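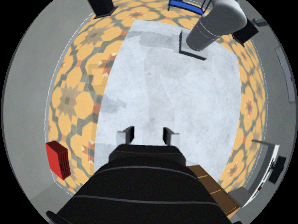
Fellis Demo Room

Fellis is a simulated room for recording the examples a robot arm learns from. You steer the arm and gripper through a job, Fellis saves the run, and you go again. The wrist view is a proper fisheye, so you get the fingers and plenty of floor in one go (we love this one!).

The starter pack has 30 small household layouts. Drusitz, our favourite, puts a little chest of drawers on a cardboard box, with a smaller box by one corner. Watch it from overhead while you line up the gripper – it makes those small knobs much easier to judge.
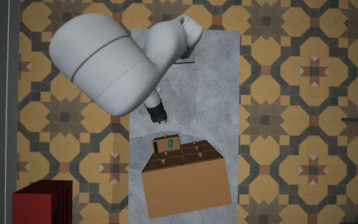
What you get

Wrist and overhead views, saved together
Room for 2,000 runs per project
Replay at any speed
Export to Tóth, our training tool

Made by Prerkwood. Updated Thu 16 May.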